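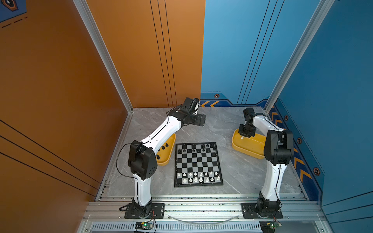
第一个留言的网友说，这不就是两条小机械臂收拾棋子嘛，能值得专门开一个产品页？我回他：你来现场站五分钟再说。后来他真来了，站了快一个下午，走的时候还问我底板的螺丝孔距（我得去翻图纸才答得上来）。

好，说正事。这一页讲的是 Prakis 双臂桌面工作台，五月在 Nemmont 的开放日上第一次拿出来给大家看。我是负责摆摊的那个人，所以这页写得比较随意，正式规格书请另外索取。

工作台是铝型材搭的方框，左边橙色围板，右边蓝色围板，两条白色机械臂各自装在黑色底板上，底板直接用螺栓固定在前面的铝型材上。中间放国际象棋，棋盘两侧各有一个黄色浅托盘。任务很简单：把棋子从棋盘上夹起来，放到托盘里。听着简单，可棋子高矮不一，兵又矮又小，旁边还挤着别的子，夹爪稍微偏一点就会碰倒一片！我第一次自己调的时候，连着碰倒了三回白象，差点想换成跳棋。

开放日那天的演示每场17分钟，前面让它们自己跑，后面请观众上来出题。小朋友最爱把王后点名请出去，大人反而喜欢问速度能不能再快一点。可以的，但我们演示时故意调慢了，站在后排的人也看得清夹爪怎么靠近、怎么合拢。

经常被问到的几件事，我顺手写在这里：

棋盘要不要摆得很正？不用，稍微歪一点没关系。换了棋盘或者换了棋子，需要重新标定一次，熟手很快，新手请留出半小时。

能不能只买一条臂？可以。单臂版用同一种底板，以后想加第二条，直接装到前面的铝型材上就行。

托盘能换吗？能，黄色浅托盘是标配，深一点的要另外订。Leblanc 那边有客户拿它分拣小零件，用的就是深托盘。

夹爪坏了怎么办？手指是可以单独换的，标准套装里带2副备用手指，别像我一样随手塞进抽屉然后找不着。

标准套装包括：
铝型材框架及围板
机械臂两条，带平行夹爪
黑色底板两块
黄色浅托盘两个
国际象棋一副
备用夹爪手指2副

保修期20个月，夹爪手指属于耗材，不在保修范围内。线缆在保，不过请别拿它当提手，真的有人这么干过。

下一次现场演示安排在 Dadomholm，时间是2026年7月25日，每场最多20人，需要提前登记。到场的朋友可以自己动手试标定，工具我们准备，棋盘也欢迎自带（我特别想看看有没有人带木头老棋子来，那种底座磨圆了的最考验夹爪）。登记请用页面下方的表格，备注里写一下想看单臂还是双臂，我好安排场次。

询价和索取规格书也用同一个表格，一般两个工作日内回复。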